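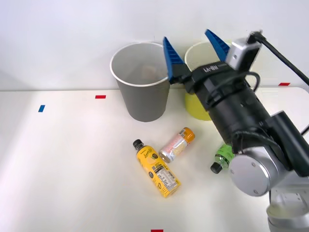 4. Adjusting the desk lamp

The Flulska lamp ships with the arm folded and the spring tension set for the standard head. If you fitted the wide Gallska head in section 3, complete steps 1 through 4 before you use the lamp. With the standard head, start at step 5.

1. Turn the lamp off and unplug it.
2. Slide the rubber cap off the lower joint. The tension screw is under it.
3. Hold the arm upright with one hand. Turn the screw clockwise with the hex key, 2 full turns for the wide head.
4. Let go of the arm slowly. If the head sinks, add a quarter turn and test again. If it rises, back the screw off by the same amount. Replace the cap.
5. Plug the lamp in and press the power button once.

CAUTION: The arm is under spring load. Do not remove the tension screw completely. Keep fingers clear of the joint while the arm is moving.

Setting the color

Hold the power button until the light blinks. Each short press then switches between 3000 K (warm) and 4000 K (neutral). Wait for a second blink, which confirms that the setting is stored. The lamp keeps the stored color after a power cut, but the brightness returns to full.

Positioning

Raise the head until its lower edge is 56 cm above the desktop. For writing, place the base on the side opposite your writing hand. For screen work, turn the head away from the monitor and check the display for glare while seated.

NOTE: Lamps with the clamp base need a desktop with a flat underside. Tighten the clamp by hand only. Pliers will crack the pad.

Cleaning

Unplug the lamp and let the head cool. Wipe the diffuser with a dry microfiber cloth. For marks that do not come off, dampen the cloth with water and dry the diffuser before plugging the lamp back in. Do not use window cleaner or alcohol, as both cloud the plastic.

If the lamp does not light

Check the plug at the wall and at the base. The base connector has a flat side that faces down and must be pushed in until it clicks. If the light still does not come on, try the adapter in another outlet. Replacement adapters are sold under the part name Sowah. Do not use an adapter from another lamp, even if the plug fits.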